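## 3.2 Materials and surface layout

The drying task was set up on a single flat work surface with a smooth brown finish. The surface was chosen for its even color, against which pale wire and glazed ware are both easy to distinguish. A row of small white square markings along the left edge served as the reference for placing the rack at the start of each trial. The full protocol comprised 86 trials, of which 28 used the mug alone.

The rack is a light-colored, two-tiered frame made of thin rods with parallel slats. It is listed in the Zomora inventory as item 2. Racks of this type hold plates upright between the slats and leave cups to rest across them, so that the stability of a cup depends on the diameter of its foot relative to the slat spacing. The test mug was dark teal outside and tan-yellow inside. The contrast between the two glazes allowed the orientation of the mug to be coded from a single still, even where the handle was hidden.
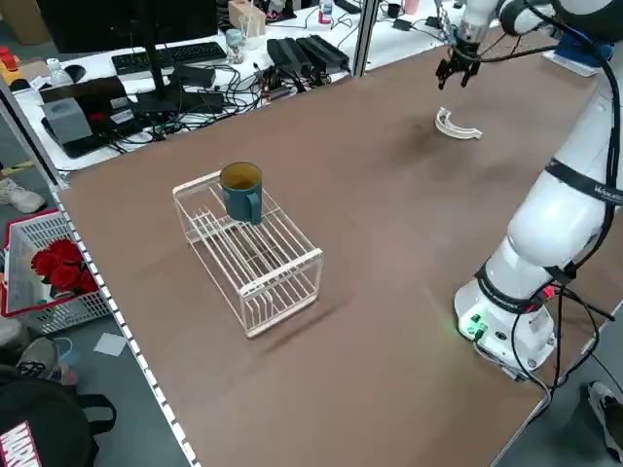 **Figure 1.** Rack with mug resting on its upper end. Markings at left edge of table; curved white plastic piece at right of rack.

Mug position was coded on two variables: location along the length of the rack (upper end, middle, lower end) and handle direction. Handle direction was recorded to the nearest eighth of a turn. A mug was coded as "placed" only when its full foot was supported by the slats. Partial support was coded separately and is treated in Section 4.

## 3.3 Clear area

Earlier work on household drying under the Trinano protocol reported the items present but gave little attention to the open surface between them. We consider this an omission. The area left open determines how far a rack can be shifted, and where a cup can be set down when the slats are already occupied. Following the Ehlers convention, we define the clear area as the largest continuous region of the surface on which no ware, rack or basket stands.

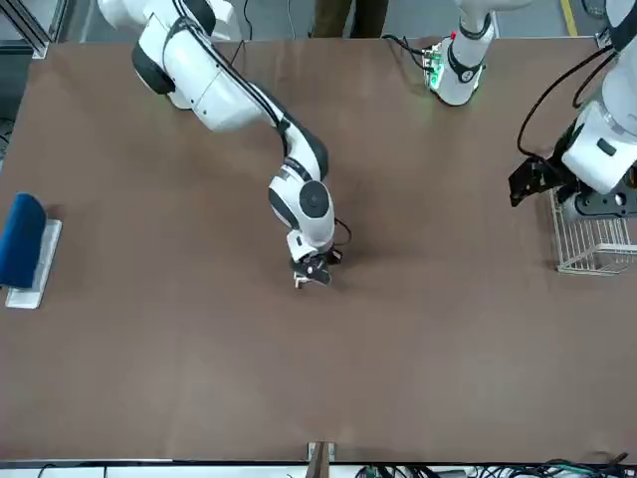

The clear area was measured before and after each trial. Items standing near the edge of the surface reduce it less than items of the same size standing toward the center, and participants in the Zundolach pilot were therefore asked to keep baskets to the side. A margin of 30 mm was applied around every object, including open wire objects, whose outline was taken as solid.

Shadow proved to be the main source of coding error. Under diffuse light, a broad shadow lowers the apparent brightness of the surface without producing a sharp outline, and the two coders disagreed most often on stills of this kind. Close views were consulted to resolve these disagreements. Where a close view showed no object, seam or marking within a darker band, the band was coded as clear.

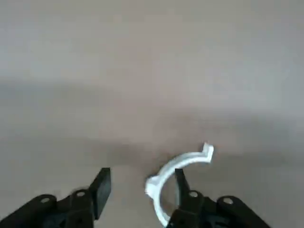 **Figure 2.** Close view of surface with diffuse shadow band, gripper fingers and a white C-shaped clip.

Stills that remained unresolved after the second reading were dropped from the analysis of clear area but retained for the analysis of mug position, for which surface brightness is not relevant. The coding sheet was fixed on 2021-09-06 and was not altered afterward.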